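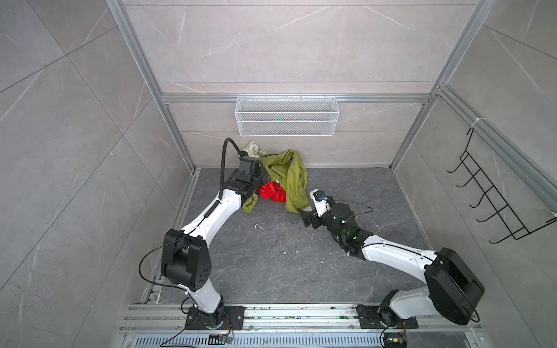

How often should the cell floor be cleaned?
Clean it at the start of every shift and after every 300 cycles. Lint and grit collect on the dark floor panel between the two arms, where the light specks show up readily, and the right gripper works just above that surface. Park both arms, isolate power, remove the cloth and vacuum towards the front grate. Do not use compressed air.

Which fasteners need checking?
The base plate bolts on the front mounting rail. Check torque every 4000 cycles against the Akl service sheet. Re-mark any bolt that has moved.

How much slack should the wrist cable have?
Enough for full wrist rotation in both directions without pulling at the connector. Jog at low speed to confirm. Replace the cable if the jacket is scuffed through.

The left arm stops with fault 347. What now?
Release the gripper, clear the fabric by hand and re-home. If the fault returns up to 3 times in a shift, log it and call Ferenc Erdős at Ulberg.

Who approves changes to the grip force?
Tamer Masri. Record the old value before editing.

Last revised 17 Jan 2022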